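Budgeting for an arm that plugs in patch leads - what am I missing?

Posted by Ruoxi Fu, Sunday, January 1, 2023

We need a costed plan by February for a small arm doing RJ45 insertion on a bench rack. The arm itself is quoted. I'm trying to price the rest: gripper, fingers, spares, test gear. Solla wants $1,785 for a parallel gripper, Caso is cheaper but has no spare fingers in stock. Current setup: 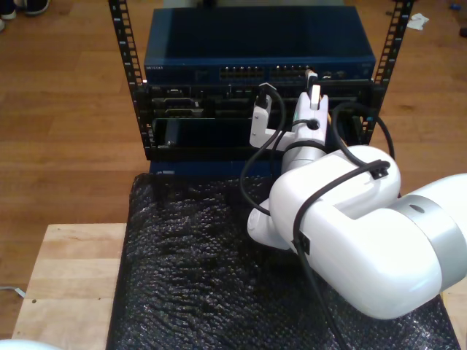
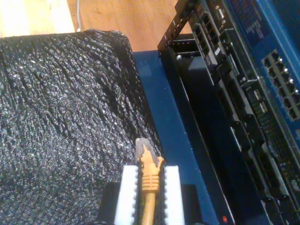 Bench rack and gripper, a plug at or in the fingers in both.

Is one set of fingers enough, and should I budget for a wrist camera now or later?

Answer 1 - Mohcine Tazi

One set is not enough. Allow for 3 and get a price on replacements before you sign. We paid Lahlou $70 a finger and the lead time hurt more than the cost. Notched fingers grip the boot well but they chew soft moulding, so add a box of sacrificial leads.

Put cable management on its own line too - clips, sleeving, a spare gripper cable. Ours came to $421 with the rack fixings. Bolt the rack down before you spend anything on vision. If the ports shift between runs you'll be paying a camera to fix a bracket problem.

Answer 2 - lanternjaw

Vonia does a bundle, might be worth a look. Not sure if they ship to Canada.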